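Raviver un vêtement en coton délavé à la teinture maison

J'adore ce genre de projet : une petite heure de surveillance, une grande casserole, et un vieux tee-shirt qui retrouve une vraie couleur ! Je teins mes cotons depuis longtemps et je m'y remets chaque année en avril, quand je peux enfin faire sécher dehors.

Première chose, l'étiquette. Le coton, le lin et la viscose prennent très bien la couleur. Le polyester, non, et les coutures sont souvent en polyester : elles garderont leur teinte d'origine (moi, je trouve ça plutôt joli).

Pesez ensuite le vêtement sec. Ma chemise d'été fait 113 g, et un sachet de teinture Nuklow suffit pour 200 g, il y a donc de la marge. Pour un ton plus doux, n'en versez que la moitié.

Lavez le tissu sans adoucissant, même s'il sort de l'armoire. Le moindre reste de crème solaire ou d'amidon laisse une auréole, et on ne la rattrape pas.
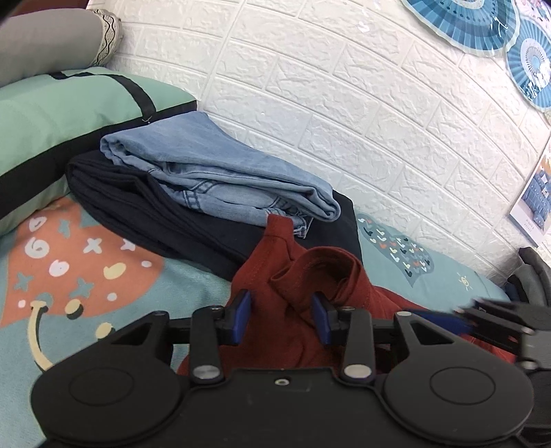 Chemise en coton rouge rouille, sur le lit.

Pour le bain, faites chauffer 6 litres d'eau dans une marmite en inox réservée à cet usage. Délayez la poudre à part dans un bol d'eau très chaude, filtrez, versez, puis ajoutez 2 cuillères à soupe de gros sel. Plongez le vêtement bien mouillé, déplié, et remuez sans arrêt pendant le premier quart d'heure – c'est là que tout se joue ! Ensuite, un tour de cuillère de temps en temps, à petit frémissement, pendant quarante minutes.

Laissez tiédir dans le bain, puis rincez jusqu'à ce que l'eau soit claire. Avec les rouges et les bruns, c'est long, prenez patience. J'ajoute un fixateur Casonari au dernier rinçage, surtout pour les teintes foncées.

Séchage à l'ombre, à l'envers, sur un cintre en plastique. Les deux premiers lavages se font à part, à froid.

Et gardez le fond du bain : un torchon blanc plongé dedans une nuit ressort d'un rose pâle ravissant.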